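The flyer said the Pranard course would change how you live with fruit. I kept it on the fridge for a month so I could be annoyed at it every morning.

Then my sister-in-law paid for it. Two evenings, $245, nonrefundable, in the upstairs room over the Kusden hardware store. She said I'd been hard to be around since February and it might do me good to put things where they belong. I said I knew where things belonged. She looked at my kitchen counter, and I got my coat.

## The first evening

The room had white tables and a pale wall and not one thing on it, which I guess was the idea. I don't trust a bare wall. Somebody is always about to tell you it's calming.

The instructor wore gray and talked like she was reading to a cat. She had a workbook, 64 pages, and she wanted us to know that the average home has no center. A home's center, she said, was a basket. I wrote that down so I could repeat it to people.

"What goes in the basket?" a man in the back asked.

"What do you reach for?" she said.

He said the remote. She moved on.

We spent an hour on bowls and why they were wrong. Bowls pile things up. Bowls hide the bottom layer, and the bottom layer goes soft. I'll admit I thought of the pears at home, the ones I'd quit looking at, but a pear going bad is a pear's business and I wasn't going to pay anyone to explain it.

## The second evening

I went back because of the money. It wasn't even my money.

The basket was a shallow one, orange, woven tight, with a braided rim. The Dridico catalog had it on the back cover and they'd sell you one on your way out, so there was your center of the home, cash or card. There was one red apple. We were supposed to watch the apple go in and notice what we felt.

I felt like a person in a room over a hardware store.

It came down slow. Slower than you'd ever set down an apple if you had a bus to catch. And it stopped there, over the right side, with all that empty weave beneath it, and the man who'd said the remote leaned forward in his chair. So did I. I'm not proud of it.
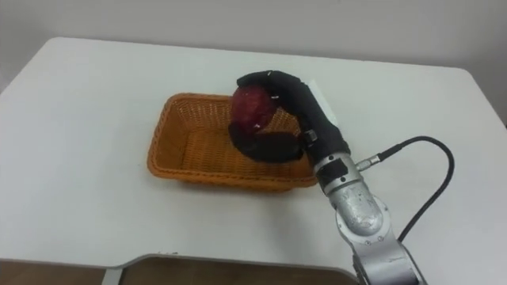
## After

I didn't buy the basket. I want that on the record, since my sister-in-law tells it differently.

I took the Nigam Street bus home and threw out the pears. Then I washed the bowl, dried it, and stood holding it a while, trying to decide if $245 had anything to do with it. I put the bowl up on the high shelf. There was one apple left in the fridge drawer, a small one with a bruise. I set it on the counter by itself and went to bed still mad about the flyer.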